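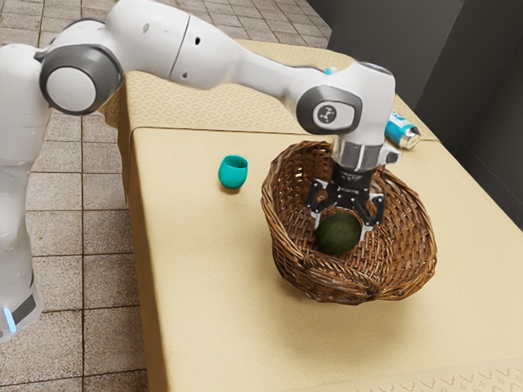
4.2 Deciding when to let go

Much of the planning literature treats the end of a pick-and-place motion as the easy part, and we did too for the first few months of this work. The arm goes over the container, comes down, opens the fingers and leaves. In our basket task the planner would happily do all of this, and a good share of our failed runs still came from those last few centimetres, so we'd like to take the reader through them a little more slowly than a paper of this kind usually does.

The task itself is simple to state. A round green fruit has to end up inside a shallow wicker basket on a cloth-covered table, and everything else on the table has to be left alone. The placement module, which we call Niltunon after the branch it grew up on, takes over from the transport planner once the fruit is above the inside of the rim. It has its own small state machine with the states hover, descend, contact and open, and a fifth state, retreat, that can be entered from any of the others. Every run reported in this section was done in the simulator, using the same table layout and the same controller gains as in Section 4.1.

In our first version the descent height was a fixed number, taken from the bounding box of the basket. It was Duyên Mai who noticed that the bounding box included the handle, and that we had therefore been letting go well above where we thought we were. A round fruit dropped from that height rolls, and what it does next depends on contact settings we have no great faith in. We now cast a short column of rays downward from the grasp centre and use the nearest surface they meet, ignoring any that hit the gripper or the held object. The handle is kept as a separate collision body – the wrist is never allowed to sweep through it, but it no longer has a say in how far down we go.

The second change was to the perception side. When the fingers are around the fruit, from most viewpoints you can see rather little of it, and the segmentation model tends to shrink its mask to the sliver that remains. The estimated centre then drifts toward the visible side. Senad Obradović's fix was to stop asking the camera for the fruit's pose during the descent altogether. We take the pose at the moment the grasp is confirmed, fix it to the gripper, and carry it along using the arm's joint readings. The camera is only asked the easier question of whether there is still something green between the pads. If it says no for 4 frames in a row, the module stops the descent and hands control back to the planner.

Figure 3 shows the geometry we have in mind when we speak of the hover state: the fruit held under the gripper, over the right half of the basket, with the inside of the basket clear. The teal cup stands to the left and is a fixed obstacle in every run.

Figure 3. Simulated table during the basket task, with the avocado held over the basket.

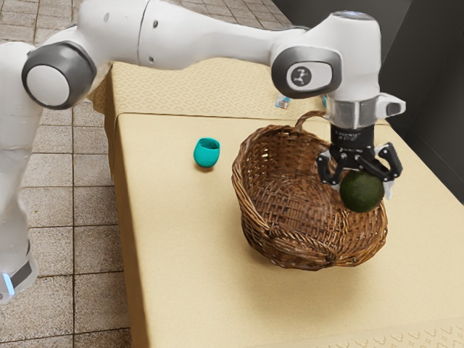
Choosing where inside the rim to aim took us longer than we care to admit. The obvious target is the middle of the basket floor, and for a single object it does perfectly well. We wanted the same code to cope with a second and third object later on, though, so the module scores a grid of candidate points on the floor and subtracts a penalty for closeness to the rim, to the handle and to anything already inside. The scoring takes very little time and is done once, on entering hover. We tried repeating it during the descent and found that the target would sometimes hop between two equally good points, with the wrist wagging back and forth between them like a dog's tail, so we went back to doing it once.

We compared the old and new versions on 473 simulated runs with random starting poses for the fruit. The runs were split unevenly: 214 were used while we were still adjusting the penalty weights, and we leave these out of the results table for that reason. The remaining runs were done with the weights frozen. The time limit for opening the fingers was 200 milliseconds throughout, a value we inherited from the Bimitz controller and haven't tried to tune.

One weakness should be mentioned before we move on to the clutter experiments in Section 4.3. The module trusts the simulated contact signal more than we would trust a real one, and wicker is a springy, uneven material that we have modelled as a rigid shell. Elsa Kuusisto has begun work on a softer basket model, and her early notes suggest that the contact state will need a gentler threshold. We'd expect the descent logic to carry over more or less as it is, but we haven't yet tested that.

Papers > Manipulation > Planning and Control > Placement in Open Containers
Posted Jun 1, 2023
12 shares | 3 comments

Related items
Grasp confirmation from joint readings alone (Shehata and Oshima)
A softer contact model for woven containers: working notes
Haltier: a small scene editor for tabletop simulation
Transport planning around tall handles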